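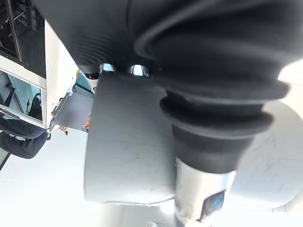 Gripper side of the arm, from the wrist camera. Bellows are on.

Build thread, picking up from where I left it in December. The robot is called Plikis. Chih-ming Hsieh and I are putting it to work in the shared workshop at Vadholm, where there is a kitchen set up along one wall. Most of this thread is about cable, rubber and dishes.

First, the bellows. Several people asked why we cover the joints at all. Crumbs and water. A dishwasher drips, and the old wrist had a gap you could see the screws through. The rubber ones cost more than fabric sleeves but you can wipe them with a rag.

They do get in the way of the wrist camera. I tried moving the camera out on a longer bracket and it hit the rack every time the arm went low. So it went back in close and we live with a lot of black rubber in the view.

The two bolts you can see between the rubber and the grey block are the ones I check before a session. Hex key, a quarter turn at most. If they take more than that I stop and look at the mount. I put thread locker on them once and regretted it when we had to get the block off.

The scuffs on the block are cosmetic. I'm not going to polish them out.

Wiring next. The wrist cable on the right arm used to be zip-tied tight to the forearm. It looked neat and it pulled at the connector whenever the wrist rolled all the way. Now it hangs in a loop. The loop is ugly and I have had zero connector faults with it.

Same idea at the left elbow. Leave slack, then look at where the slack goes when the arm is folded. Do this with the power off and move the arm by hand. Chih-ming moves, I watch the cable, then we swap sides.

Control software is our own, sitting on top of a motion planner we call Sin. The name came from the math function and it stuck. Sin takes a target for the hand and works out the joints. Fovorent is the other half, which logs everything and lets us play a run back. Both started as evening projects and the code looks like it.

The log size was a problem for a while. Fovorent was writing every camera at full rate and filled the drive on a Wednesday afternoon, halfway through a run. It now keeps the last 2000 images per camera and throws out the rest unless I press the save key. I forget to press the save key.

Dishwasher work is what we're on now.
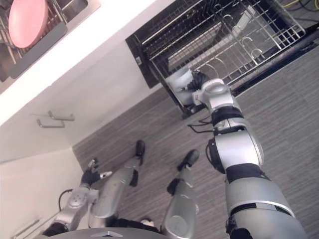

Head camera, right hand at the front edge of the rack.

Racks are harder than I expected. A table is flat and you can be a bit off in height. With a rack the wire is either under your finger or it isn't, and the tines catch anything that hangs down. We added 18 mm of clearance over the front edge and the snagging mostly went away.

White items are the worst for the cameras. Under the workshop lights the rim washes out and the planner picks a grasp point on nothing. Pink plates are easy. I would buy a full set of colored dishes but then we'd only have solved colored dishes.

Grip force: start low. I set it by closing on a soft plastic cup and going up until it stops slipping, then I write the number on tape and stick the tape to the bench. There are 2 numbers on the tape now, one for plastic and one for ceramic. Don't use the ceramic one on plastic.

Feet. We spent a long time on arms and then found the balance was the limit. With the right arm all the way out and something in the hand, the whole body wants to lean. Fix for now is to have it stand closer and keep the elbow bent more. Siu-fong Cheng suggested moving the battery back a little and I think she's right, but that means a new tray and I haven't cut one.

Someone asked about the head camera tilt. It looks down steeply so we get the hands, the rack and both feet in one view. You lose the far end of the room. For kitchen work I don't miss it.

Parts I'd buy again: the bellows, the bar of cable clips, decent ferrules. Parts I wouldn't: the cheap crimper. It made bad crimps that passed a tug test and failed later when the arm was moving.

Still on the list:
new battery tray
strain relief on the left arm, same as the right
a save reminder in Fovorent
bottom rack with bowls in it

Will post the tray drawing when it's done. If you've run a wrist cable inside the bellows and kept it serviceable, reply with how you routed it.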